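2023年11月25日
整理:Marichka Demchenko

工单:Sikstead 仓库 Gollora 保存订单时卡死,报错 602
提交人:Oksana Marchuk(Sikstead 收发货)
处理人:Marichka Demchenko,Pylyp Derkach
涉及外部:Didenko(线路和路由器)
状态:已解决,一项遗留

【最初描述,Oksana 提交】

从昨天下午开始,Gollora 里保存出库单会一直转圈,转很久以后弹出“602:提交未完成”。点重试有时候能过,多数时候不能。不是每张单都这样,短的单子没事。我和旁边两台电脑都一样。总部那边的同事说他们正常。现在我们是把长的单子拆开录,很慢,司机在等,请尽快看。

另外打印也慢了,不知道有没有关系。

【Marichka,首次回复】

收到。请补充几样东西:
出错那张单的单号;
出错时窗口左下角的小字;
能不能用浏览器打开总部的内部网页,有没有图片显示不出来。

打印的事先另外开单,不要混在这里。

【Oksana】

单号发你邮箱了。左下角写的是“正在等待服务器确认”。内部网页能打开,首页的通知栏是空白的,别的看着正常。通知栏以前有没有内容我不记得。

【Marichka】

查了服务端日志。出错的那几张单,服务器这边只看到连接建立和登录校验,后面提交的正文没有到。服务器等到超时后关掉连接,客户端弹 602。也就是说 602 本身只代表“没收完”,不代表单据内容有问题。Gollora 的手册里把 602 归在“单据冲突”那一章,容易看错方向,我一开始也按冲突去查了锁表,没有锁。

数据库那边没有长事务,磁盘空间正常,应用池没有重启过。总部用同一个账号录同一张单,一次成功。

请 Oksana 做个试验:新建一张测试单,从一行明细开始加,每加一行存一次,记下加到第几行开始存不上。测试单前缀用 TEST,收货方选内部,免得被 Araceli 那边当真单发出去。

【Oksana】

做了。一到六行都能存,第 7 行存不上。换了商品再做一遍,也是第 7 行。第三遍我把备注写得很长,第四行就存不上了。

【Marichka】

这个很有用。行数不是关键,提交的总长度才是。备注一长,行数就得少。先记下来。

当时的怀疑顺序:
客户端版本。Sikstead 三台机器比总部旧一个小版本。
杀毒软件的网页检查。上周更新过规则。
线路。Oksana 说“昨天下午开始”,而 Didenko 昨天中午在 Sikstead 换过路由器。

按说应该先查线路,可是换路由器的通知发到了行政的邮箱,我是第二天才知道的,所以先做了前两项,白花了半天。下面照实写。

【Marichka,客户端版本】

远程把 Oksana 的机器升到和总部一样的版本。升级过程本身就断了两次,安装包下到一半停住,最后是让 Pylyp 用 U 盘带过去的。升级后现象不变,仍是第 7 行。

事后看,安装包从总部下载会停住已经说明问题了,当时只当是文件大。

【Marichka,杀毒软件】

在一台机器上临时关掉网页检查,重启,测试。不变。已重新打开。请各位不要自己关,关了以后控制台会发警报给我。

【Maksym Panasiuk,总部财务】

插一句,我这边从总部看 Sikstead 昨天的出库汇总,有几张单出现了两次,数量一样,时间差很小。是不是和这个有关?如果是我就先不对账。

【Marichka】

Maksym,有关。Oksana 拆单以后,有的重试其实存上了,但是返回的确认没到客户端,她以为没存上又录了一遍。请先不要对账,等线路好了以后由 Oksana 和 Araceli 一起把重复的作废。不要直接删,删了序号会断。

【Maksym】

好。月底之前要弄完,12 月初外面的会计要来看。

【Pylyp Derkach,现场】

到 Sikstead 了。看了机柜,新路由器是 Didenko 装的,旧的放在柜子底下没拿走。标签贴的还是旧路由器的地址,我改了。灯正常。机柜门关不严,新路由器比旧的深,网线头顶着门。和故障无关,但是建议换短头的线。

从 Oksana 的电脑 ping 总部服务器,不丢包,延迟也和以前一样。

【Marichka】

默认的 ping 包很小,看不出来。请带上不分片参数,把包长逐步加大:

ping -f -l 400 服务器地址
然后往上加,直到不通为止,把最后一个通的数和第一个不通的数告诉我。

注意看不通的时候回的是什么。如果写“需要拆分数据包但是设置 DF”,说明路上有设备告诉你太大了。如果只是“请求超时”,说明有设备把大包扔掉了却没吭声。这两种处理方法不一样。

【Pylyp】

400 通。往上加到某个数以后就是“请求超时”,没有“需要拆分”那句。具体数字拍了屏幕发群里了。比总部到另一个点的上限明显小。

【Marichka】

确认了。隧道两头能走的最大包长不一致,Sikstead 的新路由器按普通线路的默认值在发,隧道加上自己的头以后超了,中间某处直接丢弃。按规矩应该回一个“太大了”的消息,让电脑自己缩小再发,但是这个消息没有回来。我猜是新路由器的防火墙把这一类控制消息全拦了,这是出厂设置里的一项,很多人觉得打开更安全。

所以表现就是:
登录、查询、短单,一个小包装得下,没事。
长单、大附件、安装包,要发满长度的包,发出去就没了,电脑反复重发同样大的包,直到超时。
内部网页首页的通知栏空白,也是同样的原因,那一块的请求带了很长的身份信息。

Oksana 之前提到打印慢,现在看也在里面。标签模板是从总部取的,模板大,取不下来就用本地缓存,要等超时以后才肯用。那张打印的单我并过来了,之前让她分开提是我判断错了。

【Marichka,给 Didenko 的邮件,摘录】

贵方在 Sikstead 更换路由器后,经隧道访问 Seltance 总部的大包被静默丢弃。请做两处修改:
一、隧道接口上限制 TCP 的最大报文段长度,数值按隧道实际开销计算,不要照抄旧配置。
二、防火墙放行“需要分片”的控制消息,双向都要。
旧路由器的配置备份请一并发来。贵方更换设备的通知今后请同时抄送技术支持的公共邮箱。

【Didenko 回复,转述】

他们说第二条可以马上改,第一条要等值班工程师,因为要重启隧道。同意午休时段做,中断时间不长。旧配置备份没有找到,他们是照着纸面记录重新配的。

旧配置里大概率有最大报文段那一行,纸面记录里没抄。我让 Pylyp 把旧路由器插上电,不接外线,直接从里面导了一份。果然有,在最后一页。已存到共享盘“网络/分支/Sikstead”下。

【Pylyp】

第二条改完以后测了一次。ping 大包现在会回“需要拆分”。Gollora 第一次存长单会停一下,然后过了。内部网页通知栏出来了。

【Marichka】

停一下是正常的,电脑第一次要试出合适的大小。第一条改完以后连这一下也不该有。

【Oksana】

午休以后试了,存了一张很长的真单,马上就过。另外两台也试了,好的。打印也快了。

楼上那台还是不行。

【Marichka】

哪台楼上的?

【Oksana】

二楼小会议室接的那台笔记本,Araceli 来盘点时用的。症状不完全一样,它短单也会断,有时候整个 Gollora 退回登录页面。

【Marichka】

这是另一个问题,但是先不分单了,吃过一次亏。

问了 Araceli,她的说法是上次盘点的时候就有,那时路由器还没换,她以为是笔记本旧,没有报。后来她都是抱着电脑下楼来存。

请 Pylyp 看一下二楼。先换有线口,再换网线,最后换笔记本,每次只动一样,每换一样测十分钟。不要一次全换,全换了好了也不知道是谁的问题。

【Pylyp,二楼】

用的是地面插座盒里的网口,一根线从盒子里出来接到笔记本。我测的时候没有换位置,先在原处持续 ping 网关。几分钟里丢了 6 个包,不是连着丢,是隔一阵丢一个。同时看网卡状态,协商速度在两档之间跳。 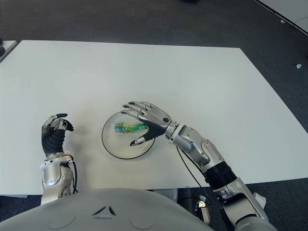 换墙上那个口,同一根线,不丢。换回地面的口,换一根新线,还是丢。所以笔记本和线都没问题,是地面这个口或者它到机柜的那一段。

【Marichka】

速度跳档一般是四对线里有一对接触不好。请在机柜那头找到对应的端口,用测线仪打一下。机柜的端口表在共享盘里,但是二楼那一页是装修以前的,可能对不上,以测线仪寻线的结果为准。

【Pylyp】

端口表确实对不上,差了一位。寻线找到了。测线仪报棕色那一对时断时通,距离显示断点就在地面盒这一头,不在机柜那头。

打开地面盒的盖板,里面的模块是卡上去的,棕色那对有一根没有压到底,绝缘皮没破开,只是靠着。人踩盖板或者动线的时候会松一点。模块里面还有灰。重新剥线压了一遍,换了新模块,测线仪四对都通。

压完以后连续 ping 了一个小时,不丢。网卡速度停在高的那一档没动过。我用脚在盖板上踩了几次,也没有变化。

【Marichka】

好的。请 Araceli 下次来的时候在二楼存一批真的盘点单,过了就可以关这一项。端口表请 Pylyp 顺手改掉,旧的那一页不要删,改名加“作废”。

【Araceli Cifuentes】

今天在二楼录了一下午,没有退回登录。盘点单里我带了照片附件,也都上去了,以前带附件的我根本不敢在楼上存。

有一个小问题,录到中间 Gollora 提示我“有未提交的草稿”,点开是好几周以前的,应该是当时断线留下的。可以删吗?

【Marichka】

先不要删。把草稿的单号对一下,如果正式单里已经有同样的,就丢弃草稿;如果没有,告诉我单号,我从服务端看当时收到了多少。草稿只存在那台笔记本上,删了我这边找不回来。

【Araceli】

对过了,都有正式单,只有一张没有,是退货。单号发你了。

【Marichka】

那张退货单服务端没有任何记录,只有草稿。实物 Oksana 确认在退货架上。请从草稿直接提交,日期用实际退货那天,备注里写“补录”。Maksym 那边会看到一笔跨月的调整,已经跟他说了。

【Maksym】

看到了,可以。重复的那几张我这里显示都已作废,序号连续。出库汇总和 Oksana 的纸面签收单对上了。我恢复对账。

【结案记录,Marichka】

原因一:Sikstead 更换路由器后,隧道的最大报文段限制没有迁移,同时防火墙拦截了需要分片的控制消息,大包被静默丢弃。客户端表现为 602、下载中断、取标签模板超时。
处理:由 Didenko 恢复限制并放行控制消息。旧配置已存档。

原因二:二楼地面插座盒网络模块有一根线芯未压到位,与原因一无关,出现得更早。
处理:更换模块,重新压接,端口表已更新。

数据:重复出库单已作废,一张退货单已补录。

以后遇到类似情况,先做下面几步再动客户端:
问最近有没有人碰过线路或设备,包括行政那边收到的通知。
用不分片的大包 ping,和一个正常的点做对比。单用默认 ping 不算测过。
让用户做一遍从短到长的试验,记下从哪里开始失败,换一种内容再做一遍。
看服务端有没有收到正文。没收到就不要去查锁表。

602 的说明已经在我们自己的知识库里另写了一条,标题是“602 不一定是单据冲突”。已向 Gollora 的支持反馈手册归类的问题,对方回了自动确认,还没有下文。

遗留:机柜门关不严。短头网线已经下单,到货后由 Pylyp 更换,换的时候要断网,时间跟 Oksana 商量,避开装车。旧路由器等 Didenko 来取,在取走之前不要清空。

【Oksana】

换线的话请放在早上第一车走了以后。另外旧路由器现在放在包装台上,占地方,能不能先放回柜子底下?

【Pylyp】

明天过去放回去。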